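11th May, Niltthorpe bench notes

Door run for the Jernum night rounds, simulator only. Gripper lined up under the lever, fingers open.
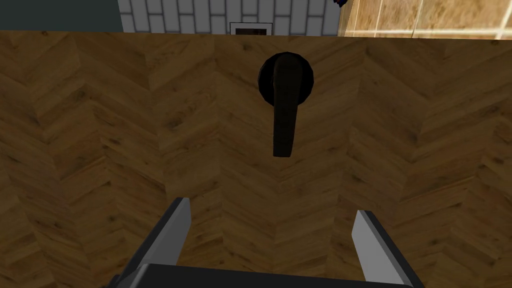 Lever pointing down, gripper below.

Corridor clearance next. Set margin to 75 mm per side.

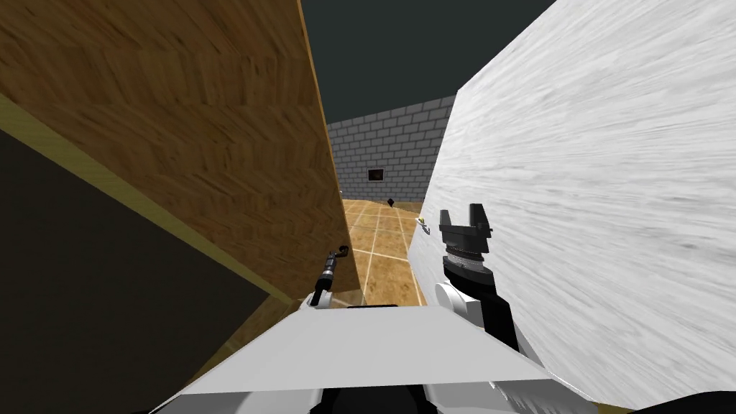
Who covers the rounds once this goes live?
Night staff keep the 2 manual checks and drop the door walk.

Doorway approach still to be tuned. Sárközi build from March loaded.
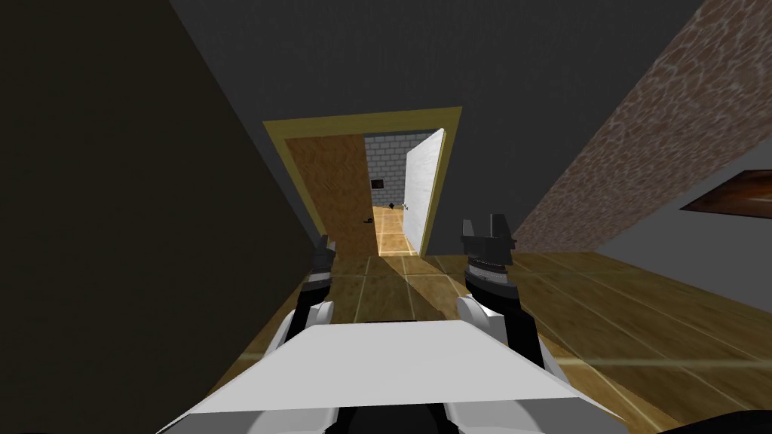

To do
Rerun at 300 steps. Send shift sheet to Bestisard.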